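Drilach Town FC agrees Sovov investment and creates technical director role

Drilach Town FC confirms that Sovov Holdings has agreed to buy a minority shareholding in the club. The agreement was signed by both parties in February and remains subject to approval by the league under its ownership rules. The club will make no change to its board until that approval has been given.

Under the terms of the agreement, Sovov Holdings will acquire newly issued shares. No existing shareholder is selling as part of the transaction. The money raised will be held in the club's operating account and may be spent on three items only: the playing surface at Jarman Park, the academy, and the repayment of the remaining stadium loan. It may not be used for first-team transfer fees or wages.

The Supporters' Trust keeps its present holding and its right to appoint one director. Its consent will still be needed for any change to the club's name, colours, badge or home ground. These protections are written into the articles of association and are not altered by the agreement.

Alongside the investment, the club will create the post of technical director. The post holder will be responsible for recruitment, the loan programme and the link between the academy and the first team. Team selection and training remain with the manager. Both will report to the chief executive, and neither will report to the other. Applications for the post are open and an appointment is expected before the start of pre-season.
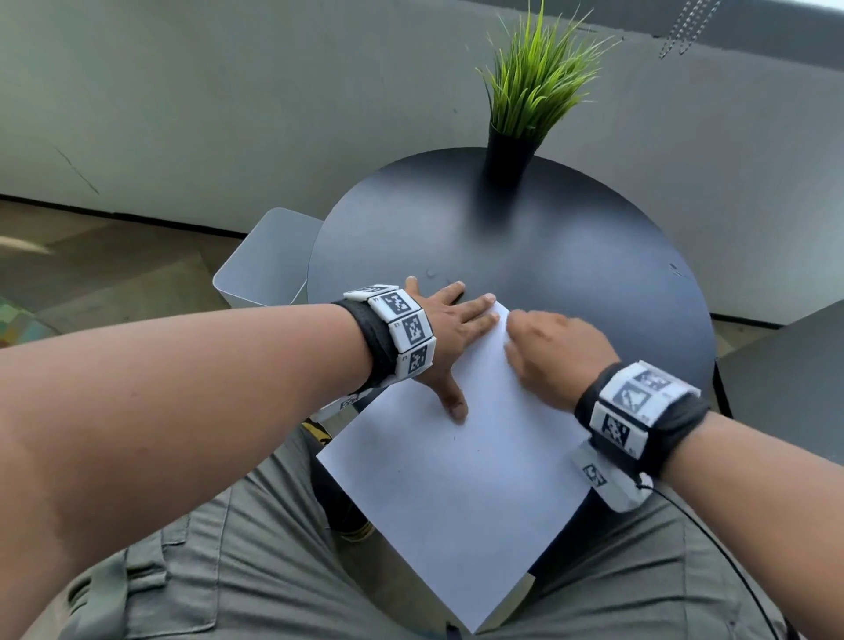 Work on the pitch at Jarman Park will begin after the last home fixture. The existing surface will be removed and replaced with a reinforced grass system, with new drainage laid beneath it. The contractor is Comen Sports Surfaces, which was selected after a tender process. Reserve and women's team fixtures that fall within the works period will be moved to the training ground, where 187 covered seats are available. Kick-off times for those matches will be 2pm unless the league directs otherwise.

The capacity of the East Terrace will be held at 2000 while the drainage outfall behind it is completed. It will return to 3000 once the safety certificate has been reissued. Season ticket holders in the East Terrace are not affected by the temporary limit - their places are already included in the lower figure. Matchday tickets for that area will be sold in advance only and will not be available at the turnstiles.

Season ticket prices for adults and concessions are frozen for the coming season. The under-18 season ticket will be priced at £99 in all parts of the ground. Renewals can be made online or at the ticket office, and existing seats will be reserved until the renewal window closes.

The club will hold an open meeting in the main stand lounge at 7pm on a date to be announced once the league has given its decision. Questions may be submitted in advance through the ticket office.

Notes to editors

Drilach Town FC plays its home matches at Jarman Park.

Sovov Holdings is a private investment company. It holds no interest in any other football club.

The price paid for the shares is confidential between the parties and will be reported in the club's annual accounts.

Media enquiries should be sent to the Drilach Town FC press office.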